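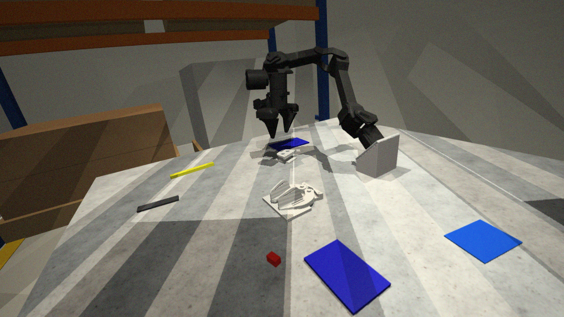 Pale marbled worktop, shown in a computer rendering.

Stone worktops: sealing, joints and load limits
Thursday, September 1, 2022

The worktop guidance for the Tullness and Drermont showrooms has been revised. The main changes concern marble and marble-effect surfaces, which account for most of the queries received since January. Ilaria Marras has edited the new sheet and it replaces all earlier copies.

Sealing. Natural marble is porous and must be sealed before handover. Apply the first coat to a clean, dry slab, wipe off the excess with a lint-free cloth, and leave it overnight before the second. Polished slabs take up less sealer than honed ones, so the old instruction to use the same amount on both has been dropped. To test an existing seal, place a few drops of water on the surface. If the stone darkens underneath, it needs resealing. Engineered stone is not sealed at all.

Acids. Sealer slows staining. It does not prevent etching. Lemon juice, vinegar and most limescale removers will dull a polished marble face within minutes. Light etching on a honed face can usually be rubbed back on site; a polished face should be referred to the workshop.

Joints. Keep joints at least 200 mm from the edge of a sink or hob cut-out. The Morelli range has strong directional veining, and slabs for one run should be cut from consecutive sheets where stock allows. Customers should approve the layout in writing before cutting starts.

Overhangs. Unsupported overhangs on 20 mm slabs are now limited to 195 mm. Anything deeper needs brackets or a steel plate. Zilladel slabs are supplied with mesh backing, but the limit is the same.

Lifting. Carry slabs on edge, never flat. The workshop will no longer release pieces with narrow rails beside a cut-out unless they are strapped to a carrying frame.

Orders placed before the date of this issue may be completed under the previous sheet. Printed copies are at both trade counters.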